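Bootstrapping Versus Taking the Check: What I Learned From Following Two Small Companies for a Semester
Project report, Intro to Entrepreneurship
Evanthia Bakalis

Why I picked this

My uncle ran a sandwich place for most of my childhood and never borrowed a dime, and he is extremely loud about it at every family dinner. So when the assignment sheet said "choose a financing question and look at it through real businesses," I already had one side of the argument in my ear. I wanted to hear the other side from somebody who isn't related to me!

My question was pretty simple to write down: when a young company could grow on its own sales or could take outside money, what makes the founders go one way or the other, and how do they feel about it later? I thought I would get a clean answer. I got a lot of notes.

Who I talked to

I ended up with two companies. Fustero makes replacement parts for kitchen and workshop equipment, the small plastic pieces that break and make you throw the whole thing out. It has never had an investor. Bendard sells scheduling software to repair shops and took a seed round in its second year.

Hauke Ackermann started Fustero and gave me way more of his time than I deserved (three long calls and one visit, plus he answered emails at weird hours). At Bendard I mostly talked with the person who handles finance, who asked me to leave names out, so I'll just say "Bendard" when I mean her.

I also sent a survey to small business owners through the chamber of commerce newsletter and got 147 replies. I'll get to those, but please don't expect too much. Half the fun of this project was finding out how badly I had worded question four.

Fustero: growing on its own sales

Hauke's rule is that the company can only spend what came in last quarter. He told me he got the idea from a paperback on shopkeeping, printed in 1970, that he found in a box at a yard sale. He showed me the page. It is basically one paragraph about not buying a second counter until the first one has a line in front of it, and he has built a whole business around it.

The good part is that he owns everything and answers to no one. The hard part is waiting. He wanted a bigger injection molding setup for more than a year before he bought it, and in that time a competitor called Trundard took one of his best retail accounts. I asked if that changed his mind about investors. He thought about it for a while and said it changed his mind about how fast he answers the phone.

He pays himself less than his senior employee. I had to ask him to repeat that one. He says it's temporary, but he also said it was temporary in the first call, when he was describing three years ago, so I'm not sure we mean the same thing by the word.

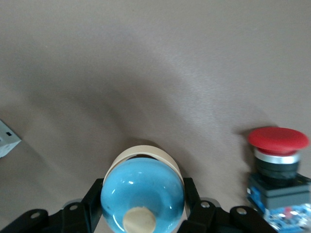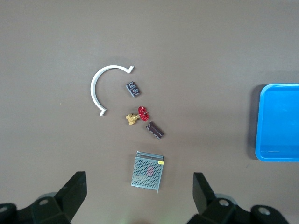 The other thing I noticed is how much Fustero's choices depend on customers paying on time. When you have no cushion, one late invoice matters a lot. Hauke offers a small discount to anyone who pays within ten days, and he tracks it on paper, by hand, every Monday morning before anybody else gets in. I asked about software and he laughed at me (nicely).

Bendard: taking the check

Bendard's story runs the other direction. They had a product that worked and a list of shops that wanted it, but every new customer needed setup help, and setup help meant hiring people months before the subscription money caught up. That gap is a real thing! We did it in class with the cash flow worksheet, and I didn't really get it until somebody walked me through her own numbers.

They raised from a small local fund, Benedetti, in exchange for a minority share and one board seat. According to Bendard, the money itself was easier to get than she expected, and the reporting was harder. She spends several days a month preparing updates. Some of that she likes, because it forces her to look at things she would otherwise put off. Some of it she described with a word I'm leaving out of a school report.

The biggest change was in how they talk about time. Before the round, the question was whether they could make payroll. Afterward it was whether they were growing quickly enough to raise again. She told me she sleeps better than she used to but checks the sales dashboard on vacation, so I don't know how to score that.

The survey

Of the 147 people who answered, most had started with savings or help from family, which matches what our textbook says. A smaller group had bank loans, and only a handful had sold any part of the company. I can't say much about that handful because it's so tiny, and because question four asked whether they "regretted or were happy with" the decision and then gave yes and no as the choices. Professor, I know. I saw it the day after it went out.

The comments were much more useful. Lots of owners wrote about control, but the ones who wrote the longest were usually writing about a partner, a landlord or a bank, and money from investors barely came up. One woman who runs a dry cleaning business wrote four paragraphs about her landlord alone.

What I think now

I went in assuming the decision was about personality, like you're either a sandwich uncle or you're not. After the interviews I would put much more weight on the shape of the costs. Fustero can add one product at a time and get paid for it fairly soon. Bendard had to pay people up front for every customer and wait for the money. I think if Hauke ran Bendard he might have taken the check too, though he told me flat out that I was wrong about this when I tried it on him in May.

Problems and what I'd do differently

Two companies isn't many, and both are still open, so I have nothing from founders whose choice went badly. I would try hard to find one. I'd also have a friend read the survey before sending it, and I would record the calls with permission, because my notes from the first one have a line that just says "margin!!" and I still have no idea what it means.

If I had another semester I'd like to go back to Trundard, who never answered my emails, and ask how they paid for their own expansion. Hauke has a theory. He asked me not to print it.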